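**Gripper technician, part-time, Lerkinbridge**

Plodden is hiring one technician to look after the hand-held grippers used in our tableware work. The job is 20 hours a week and starts in April. You would report to Ankit Bajpai, who runs the equipment bench.

Operators hold the grippers and use them to pick up spoons and chopsticks and handle them around a utensil holder. What the gripper cameras record is used to train a robot arm on the same tasks. If a pad slips or a pivot binds, the recording is no good and has to be made again. Keeping that from happening is most of the job.

## The work

At the start of each shift you set up a pair of grippers and hand them over to the operator. At the end you check them back in, clean them and write up the log. In between, you're on call for anything that sticks, rattles or drifts.

The pictures were taken at one of our home sites. The parts you'll handle most are the blue finger pads and the black linkages behind them. Thin, smooth things like chopsticks show up a worn pad sooner than anything else we use.

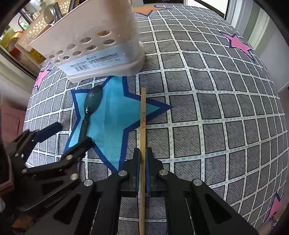
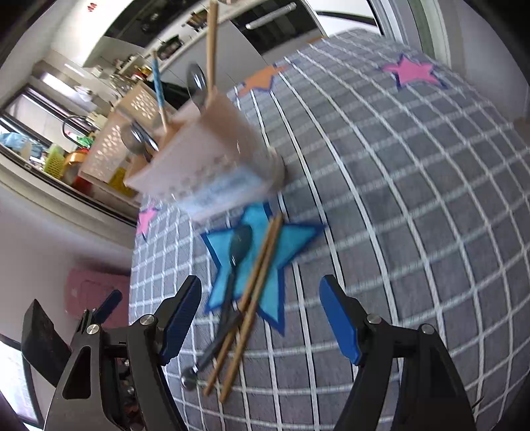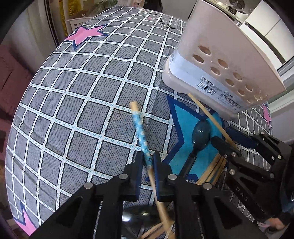
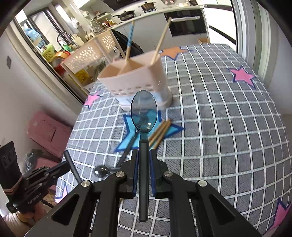
## Routine tasks

- Check that both fingers close evenly on a chopstick and on a spoon handle.
- Wipe the finger pads before each shift. Replace any pad that is glazed, torn or lifting at a corner.
- Check the pivot screws on both arms for play. Tighten to the value on the bench card and no further.
- Clean the camera lens and look at a test clip before handing the gripper over. Both fingers have to be visible from open to closed.
- Calibrate the finger opening after any pad change, and note the reading under the gripper's number.
- Strip and rebuild one gripper from the rotation each week. There are 8 in use and two spares.

The repair log has 2,133 entries so far. You'll be expected to read the last few pages before touching a gripper that has been in before, and to write entries somebody else can follow.

## What we're looking for

You should be comfortable with small fasteners, hex drivers and a torque screwdriver. Experience with bicycles, cameras, sewing machines or printers is fine. You don't need a degree and you don't need to write code, but you do need to be able to follow a wiring diagram and crimp a connector.

Some shifts are in people's homes, so you must be able to carry a 23-pound equipment case up a flight of stairs. A driver's license is useful but not required.

## How to apply

Send a resume and a short note about something you have repaired to Steinar Ásgeirsdóttir at the Plodden office in Lerkinbridge. Applicants we want to meet will be asked in for a paid bench trial, which covers one pad change and one full calibration. Tools are provided.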